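**Bench notebook, May: Clokbridge wheel bearings, grease trial**

Picked up after lunch. Oven had come back to temperature by 2:00, so I loaded the second tray. Six bearings this time, all packed with the Kaewkla grease, same fill as the first tray. The Badeo control stays on the lower shelf until tomorrow.

Readings from the first tray:

- Start torque was high on every bearing and dropped within a minute of running.
- Oil bleed showed on the paper under two of them. Both had the older seal.
- Run speed held at 2,000 rpm. Ammeter was steady.
- Housing temperature peaked at 163 °F on the worst one.

I don't like the 163. The spec sheet allows up to 200, but the Badeo grease has never gone near that on this rig. Either the Kaewkla is thicker than they claim or I overfilled. Will weigh the next set before and after packing.
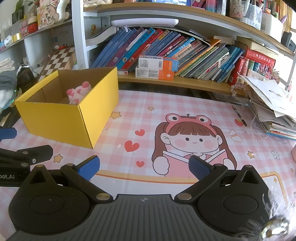 Radymyr Stetsiuk thinks it's overfill. He said a fresh pack always runs hot until the extra grease works its way out to the sides, and that I should let it run a full hour before writing anything down. He also wants the shaft checked for runout before we blame either supplier.

Fair enough. Put the dial indicator on the shaft — no movement worth noting. Restarted the worst bearing at 3:15 and left it alone for the hour.

Seal notes: the Itelton seals go in dry with thumb pressure. The older ones need the press and one lip folded under. Threw that one out.

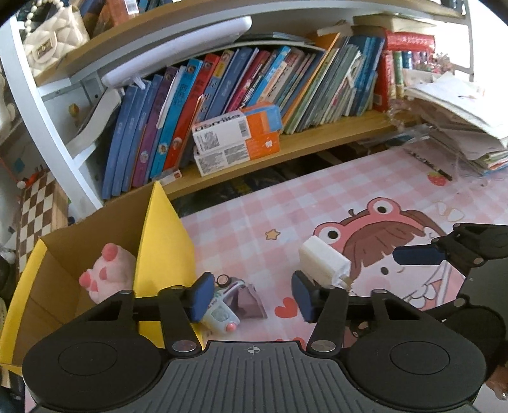

Grease color after the hour run was darker near the cage and unchanged at the outer race. I spread a dab on glass next to clean Kaewkla to compare. The clean stuff lets a little light through, much like the white block on the pink checkered mat, while the used dab is cloudy and doesn't. Could be air, could be wear metal. Saved both dabs in lidded jars, marked A and B.

To do:

- Magnet test on jar B
- Weigh the empty bearings
- Ask Kaewkla for the batch sheet
- Order more Itelton seals

Oven left on overnight, door latched.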